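Notebook, sorting and small parts bench
May 7, 2009

Started after the morning coffee. The task for today is the desk by the window, which has become the place where everything goes that has no other place. Ingvild Lindqvist asked me two times in April to do it, and I promised, and then the Groston order came and I did not do it.

Rules I set for myself before beginning, so that I do not change them in the middle:
Small loose things go into the clear box first, all of them, without sorting.
Sorting is a second step, on the next page of this book.
Nothing goes in the trash today. I threw away the spare key for the Myklebust cabinet last year in this way, and I remember it well.
Every thing that belongs to a person goes back to the person, with a note.

The clear box is the one from the Pirnitz shelf set. It has no lid anymore. I like it for this work because one can look through the side and find a thing at the bottom without turning all over. The depth is also good, a hand goes in comfortably. The gray boxes from the storeroom are deeper, and small tubes stand up in them and fall down again each time the box is moved.

First observation, for colleagues who will use the desk after me: the first aid things and the writing things have been living together. I do not think this is right. A marker can open in a box, and then the ink is on the gauze. Gauze that has been lying without a wrapper I would not use on a cut in any case, but one could still use it for wiping the lens holders. I write this down as a question for Ingvild: do we keep open gauze for cleaning, or does it go out? In the old place where I worked, in the Cidura building, open gauze was put in a tin marked CLEANING and nobody confused it. I would like to have such a tin.

Second observation. Tubes. We have a habit to buy a new tube of cream when the old one can not be found, and so there is more than one tube everywhere, half used. For the sorting step I will do the following with tubes: read the date on the fold, squeeze gently to feel how full, write F, H or E on a small piece of tape and stick it at the end. The light blue tape is suitable for this. It takes pen well and it comes off without leaving glue, at least when it has been on for less than a month. I keep the roll on the desk next to the box so it does not get lost among the things it should label.

At half past ten I had the box filled as far as I want it. The small block with the printed face goes in with the rest for now, until I know what set it belongs to.
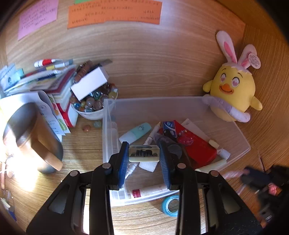
Randi Sjögren: I would not put the tissues and the plastic cases in with the creams at all, even for the first step. Last time we sorted in two rounds the second round waited until summer, and I had cream on the corner of my calendar. Make two boxes from the beginning, one for what can leak and one for what can not. It costs you five minutes. And please leave the marbles where they are, I need them for the weighing on Monday.

I copy her remark here because she is right about the leaking. My argument for one box was speed, and also that I do not trust my decisions when I make them in a hurry. But leaking or not leaking is an easy decision, one does not have to think. So I change the rule for the next desk: two boxes from the start. For this desk I leave it as it is and do the second step today, before going home, so that it does not wait until summer.

About the marbles. They stay in the white bowl. They are heavy enough that the bowl does not slide when somebody pulls a drawer, and this I consider an advantage. The disadvantage is that people put things on top of them. The white cardboard box is lying there at an angle on the pile, and any box placed so will come down sooner or later and bring marbles with it. Loose marbles on a desk are a small thing, loose marbles on our floor are not. I will find a flat place for the box. The amber one and the clear one from the set are the ones Randi weighs against each other, and she wants them dry and without finger grease, so whoever handles them should use the cotton gloves.

Plan for the second step, in the order I will do it:

Creams and tubes. Label with tape as above, then upright in the narrow tray, caps up. Expired ones in a paper bag with the date, for Ingvild to look at.

Small bottles. I do not open a bottle without a label to smell it. Without label means in the bag also.

Pads and gauze. Wrapped ones to the first aid cabinet, open ones aside until I have the answer about the tin.

Cases. Open each one before deciding. A case is almost never empty, and what is inside is usually what somebody has been searching for. The red one with the pattern I have seen on this desk since winter and I do not know who owns it. I will put a note on the board.

Pens and pencils. Test on scrap paper. Good ones in the cup, dry ones in the bag. The brown pencil is thin and rolls, so it goes in the drawer.

Tissues. Next to the sink.

One more matter, the label for the box itself. The shelf list gives this box the number 687, but the sticker came off in washing and on the list somebody has written the Pirnitz name over it in pencil. I will make a new sticker with the same number and put it on the short side, where it can be read when the box is in the shelf. On the long side it is of no use, I have tried.

Time used until now: two hours including the conversation with Randi. I had planned for one. For the desk by the door I will plan three, that desk has drawers.

Still open:
Tin for open gauze, ask Ingvild.
Owner of the red case.
What set the printed block belongs to. Perhaps the Groston samples, compare the print with the sheet in the folder.
Flat place for the cardboard box.
Order more blue tape if the roll does not last for the door desk.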